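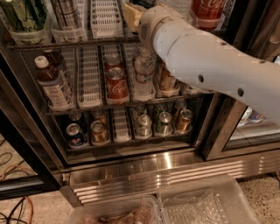

Drinks on the shelves of a glass-door refrigerator. Each basket keeps one row in place.

How a Drinks Refrigerator Works
A Gatdale Learning Service guide for young readers

Many stores, sports halls and train stations have a tall refrigerator with a glass door. It keeps drinks cold and lets people see what they can choose. This guide explains how such a refrigerator is arranged.

Why are the shelves made of wire?

Cold air has to travel. Inside the refrigerator, a fan pushes it from place to place. If the shelves were solid boards, the air would be blocked. Wire shelves are full of gaps, so the air can pass up and down between the drinks. The black shelves in the picture are of this kind.

What are the white baskets for?

Cans and bottles are round, and round things roll and slide. The baskets act as small walls. One row might hold cans of cola, and the row beside it might hold bottles of water. When a basket is empty, the person in charge can see at once that more drinks are needed there.

A bottle may still lean a little if its basket is wider than the bottle. Clear bins can be used as well, and they hold several items together.

How does the heat get out?

A refrigerator does not make cold. It takes heat away from the air inside and sends it out into the room. A liquid called a refrigerant travels through thin pipes, turning into gas and back again as it goes. As it turns into gas, it soaks up heat from inside. As it turns back into liquid – usually behind or below the cabinet – it lets that heat go.

Each time the door is opened, warm air enters and the machine must work harder. Please choose your drink first and then open the door.

How is it filled?

At the Durside Sports Hall, the drinks refrigerator is filled every Friday. Older drinks are moved to the front and new ones are placed behind them. This is called rotation. It helps make sure that drinks are sold before the date printed on the container.

Something to try at home

Ask an adult before you begin. Take 2 cans that have been standing in the kitchen and put them in the refrigerator. Remove one after 20 minutes and feel the side with your hand. Leave the other until the next day. Which one is colder?

Words to know

Refrigerant – the liquid or gas that carries heat away.
Rotation – moving older items to the front.
Divider – a wall that keeps things apart.

Last updated: May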